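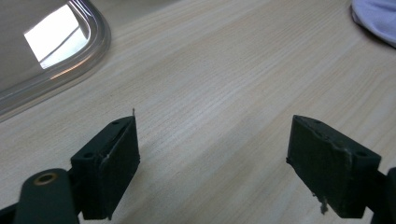

Budgeting for a second set of hand-held grippers: buy, print or rent?
Forum: Equipment and Purchasing > Small labs

mallee_root
Joined in April
Posts: 4

I look after purchasing for a small group that records tabletop manipulation by hand. Two hand-held grippers per operator, a head camera, one table. The work is mostly small household stuff, picking things up and putting them in trays or containers. We train policies on it later.

We have one working pair. I need to put in a request for a second pair plus a year of consumables, and I have until the end of the quarter to do it. The options I have quotes or rough costings for:

Zikik, complete pair, assembled and calibrated, fingers included. $1,889 per gripper, freight extra. Spare fingers sold as a set.

Skavstead, kit form. Cheaper on paper, but you assemble it and supply your own camera and cable. They wouldn't give me a firm price until I told them the quantity.

Printing our own from the existing design. We have the printer. The costing for this keeps changing depending on whose hours get counted.

My ceiling without going to a second signature is $2,000 per line item. The Zikik fits under that if I list each gripper separately, and I've been told that's fine as long as they're separately serialised.

What I can't work out is how much to put aside for wear parts. Our fingers are getting rough on the inner faces, one side a good deal more than the other. The operators say they still hold things. I don't have any feel for how often other people replace them and the vendor's answer was "as required".

Any actual numbers from people running these daily would help.

tin_shed_robotics
Posts: 611

Put the wear parts in as their own line from the start. If you bury them inside the hardware line you'll have spent it on a cable by winter.

We replace fingers in pairs, left and right together, even when only one looks bad. If one pad has lost its surface and the other hasn't, soft objects creep toward the bad side as you close. You see it with fabric first. The operator corrects for it without noticing and then you've got that correction in all your data.

On your three options, I'd buy assembled. I've built the kit version of a similar tool and the parts cost was fine. What cost us was that our two units didn't match. Slightly different resistance at the trigger, slightly different opening. People noticed straight away when they swapped hands.

oddsocks_lab
Posts: 88

I'd go the other way. If you already own the printer then $1,889 for something with printed fingers is a lot of money. You're paying for calibration and a carton.

We print ours. A set of fingers costs us next to nothing in filament. The linkage is where you spend a bit, get proper bushings and don't try to print the bores to size. Do the bushings right and they last longer than the fingers by a mile.

mallee_root
Posts: 4

Thanks both. oddsocks, what did you count for labour? That's where my costing falls over. The printing itself is easy to cost. The cleaning up and fitting isn't, and I have to put a name against the hours.

oddsocks_lab
Posts: 88

We didn't count it. It's a student job.

tin_shed_robotics
Posts: 611

Then it isn't cheaper, it's on a different budget.

oddsocks_lab
Posts: 88

For the person signing the form that's the same thing.

tin_shed_robotics
Posts: 611

Until the student finishes and takes the print settings with them. Ask me how our old set went.

Talha Zaidi
Moderator
Posts: 2,000+

Both fair, let's keep it on the original question please.

mallee_root, a few things from having put through this kind of request several times.

Work out your cost per usable hour of recording before you compare prices. The gripper is rarely the biggest part of it. In our budget the operator's time was the biggest, the room was next, and the tools came a distant third. If a cheaper gripper loses you one afternoon a month in adjustments, it's the dearer one.

Second, ask Zikik whether the fingers in the spare set are the same revision as the ones on your current pair. We got caught by that. The hole spacing had changed and the old fingers couldn't be used on the new body, so we ended up holding two kinds of spares.

Third, Karkton will do a rental with an option to buy, or they did when I last asked. It suits people who need a second pair for one project only. For ongoing work I wouldn't.

prairie_dave
Posts: 147

Canadian here so prices won't translate, but we rented through Karkton and it was fine up until the return inspection. They charged us for finger wear. Read that clause. Pads are a consumable in my view and I argued it, and lost.

mallee_root
Posts: 4

Good to know about the inspection charge. That probably rules out renting for us, given how the pads go.

I should have given more on the setup, because some of the replies depend on it. One table with stands either side, and the operator works from the front edge with a gripper in each hand. Cables come off both grippers and go down past the sides of the table.

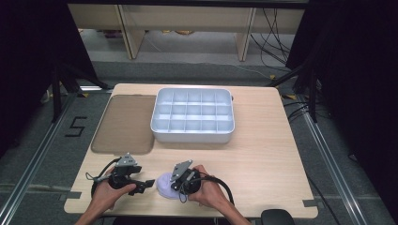

The second pair would go to a second table set up the same way, so whatever I buy has to be close enough to the first pair that an operator can move between the two without relearning. I hadn't thought of matching as a cost until tin_shed raised it. It does push me toward buying the same model again.

The other thing is the objects. We do a fair bit with soft items, cloth and plush things, alongside the hard plastic trays and tubs. Soft items seem to be where rough pads matter, and the operators disagree on which way. One of them likes a worn pad for cloth and says it grabs better. The other says it snags.

sugarglider
Posts: 39

Your second operator is right. A roughed-up pad grabs cloth until you want to let go of it. Then the fabric hangs on one finger and you get a little shake of the wrist at the end of every episode. We had to throw out a batch over it.

Check for bits hanging off the fingers as well. We run a thumb around the lower edges at the start of each session and trim anything loose. Costs nothing.

oddsocks_lab
Posts: 88

Trim it, yes. A sheet of grip tape over the printed face also fixes most of this and it's a few dollars a roll. You replace the tape and leave the finger alone. That would take most of the wear parts line out of your request.

sugarglider
Posts: 39

Tape changes the closed width though. Only slightly, but if your gripper opening is being read off the finger position you need to redo the zero every time you change it. We tried tape and went back to swapping whole fingers, because the swap is two screws and the opening stays put.

oddsocks_lab
Posts: 88

We redo the zero every morning regardless. Takes a couple of minutes.

sugarglider
Posts: 39

Sure, if you're disciplined about it. We weren't.

fenceline
Posts: 12

Has anyone bought from Sekiguchi? Their listing says moulded pads on a metal finger, which should get around the printed surface wearing away. Dearer up front. I'm in the same position as the OP, one pair now and wanting another.

Talha Zaidi
Moderator

I've handled the Sekiguchi fingers at another lab and haven't owned them. They're heavier at the tip and you notice it by the end of a long session. The pads looked good. I couldn't tell you how they hold up.

If you go that way, change both your pairs over at once. Mixing finger types across two tables is worse than having worn ones.

prairie_dave
Posts: 147

Second that about weight. Whatever you're comparing, get the colleague who does the longest sessions to hold it, with the cable on. The cable makes more difference than people expect. We budgeted for lighter cables after the fact and had to take it out of travel.

mallee_root
Posts: 4

Right, I'll have a go at a draft and people can pick holes in it.

Line one: Zikik gripper, left, $1,889.
Line two: Zikik gripper, right, $1,889.
Line three: finger sets, same revision as our existing pair, 4 sets. Two to go on now so both tables start level, two on the shelf.
Line four: cables and mounting hardware, including spares for the existing table.
Line five: freight.

No rental. Printing stays as the fallback for fingers only if the vendor goes out of stock, and I've asked our technician to do one test set so we know the fit before we need it. Those hours will go on the form.

I've left tape off. I can see the argument for it but I can't rely on the zero being redone every morning at our place.

tin_shed_robotics
Posts: 611

Looks sensible. I'd double line three. Freight on a small box of fingers is nearly the same as freight on a big one, and you'll go through them faster with two tables than you think.

oddsocks_lab
Posts: 88

I'd still halve lines one and two by printing, but it's your form. If your technician's test set fits well I'd have another look at it for the year after.

Check whether the listed price includes GST too. Your gap to the ceiling is $111 and tax would put you well over it.

mallee_root
Posts: 4

It was quoted ex GST and our limit is ex GST as well, I did check that one. Freight being on its own line is the bit I need to confirm with finance. If they make me apportion it across the grippers I may be over on both.

Will email Zikik about the finger revision this afternoon and ask for a price on the larger number of sets while I'm at it.

fenceline
Posts: 12

Could you post what they say about the revision? I've got the older body as well and their website doesn't list it any more.

mallee_root
Posts: 4

Will do.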